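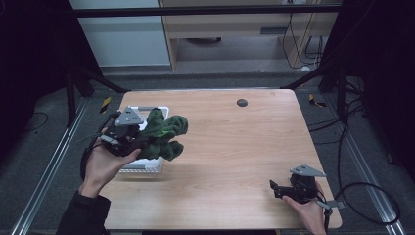

Can the Zondo T200 grind nuts into butter without added oil?
Roasted peanuts, almonds and cashews grind to a smooth butter with no oil at all. Raw almonds need two cycles with a pause between them, and hazelnuts should be skinned first or the butter will taste bitter.

Zondo T200 Countertop Nut and Seed Grinder
Item 3652
In stock - ships from our Tevimgate warehouse

Overview
The T200 is a compact grinder for nut butters, seed pastes and dry spice blends. It has a lower running speed than a blender and a wider blade, so the paste stays in contact with the cutting edge and there is less scraping down. The bowl is sized for one standard jar of butter per batch. It is not suitable for ice, frozen fruit or smoothies.

Specifications
Motor: 398 W
Bowl capacity, nuts: 200 g
Bowl height: 122 mm
Bowl material: stainless steel
Lid: clear, with fill port and silicone gasket
Controls: pulse, low, high
Cord storage: under base
Dishwasher safe: bowl, lid and blade (top rack for the lid)

Batch guide
Peanuts, roasted: high, 3 minutes
Cashews, roasted: high, 4 minutes
Almonds, roasted: high, 6 minutes, scrape once
Almonds, raw: high, two cycles of 5 minutes, rest 10 minutes between
Sunflower seeds, toasted: low 1 minute, then high 5 minutes
Sesame seeds, hulled: high, 4 minutes
Flax seed: pulse only, 8 to 10 pulses

Times are for a full bowl. A half bowl is often slower, as the nuts ride up the wall and miss the blade. Do not run a batch smaller than 60 g.

Nut butter goes through a dry, crumbly stage and then forms a ball before it loosens. Leave the motor running through the ball stage unless the unit begins to labor. Salt can go in at any point. Honey and maple syrup contain water and will stiffen the butter, so stir them in by hand after grinding. Cocoa powder also thickens the paste - start with one tablespoon per bowl.

Thermal cutoff
The motor shuts off if it overheats. Unplug the unit, wait 20 minutes and start again on low. Repeated cutoffs usually mean the bowl is overfilled.

Cleaning
Take the blade out before washing the bowl. Oil collects under the blade hub and goes rancid if left. The gasket pulls free of the lid and should be washed separately. Wipe the base with a damp cloth only. Strong spices such as cumin will scent the gasket; a second gasket is the simple fix if you grind both spices and butters.

In the box
Motor base, bowl, lid with gasket, blade, narrow spatula, printed manual.

Parts and accessories
Replacement gasket, pack of two
Replacement blade
Spare bowl with storage lid
Gillies wide-mouth funnel (fits the bowl rim and most pint jars)

The Gillies funnel does not fit the older Kirnton grinder. Kirnton bowls have a narrower rim, and Kirnton blades and gaskets are not interchangeable with T200 parts.

Warranty and returns
Two years on the motor, one year on the bowl and lid. Blades and gaskets are wear items and are not covered. Unused units may be returned within 30 days in the original carton. Orders placed by noon ship the same day, except Saturday orders, which go out the next business day.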